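Bin cell walk-through, pick recording, December
Filled in by me, countersigned by Xuân Trịnh

1. Clamps on the bin: OK. Both tight. I lean on the bin every time and it still makes me nervous!

2. Gripper fingers: OK. Green tips all there, no splits. (Spares are in the Prulport drawer, and we're down to 2.)

3. Hose and cables along the arm: OK, with a note. I ran it slowly through the low poses and nothing snagged, but I'd like another tie on that loop before the Kurklow set.
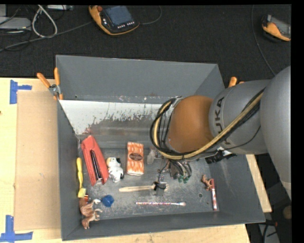

4. Object mix: OK. Toys, brushes, a box, a couple of skinny things that lie flat and drive the picker nuts – good, we want those. Please don't tidy the bin between picks, the model needs the mess.

5. Sloping panel: needs work. The white coating is flaking along the bottom edge. Xuân wants it swapped, I'd settle for sanding it. Either way, log the change so the old and new picks don't get mixed.

6. Pendants and stop buttons: OK. Tested both stops. Cables are still on the floor, so watch your feet.

7. Recording count: 1,559 good picks saved out of 2,508 tries. The rest stay in too, labeled as misses.

Open: panel, cable tie, order more tips from Vass.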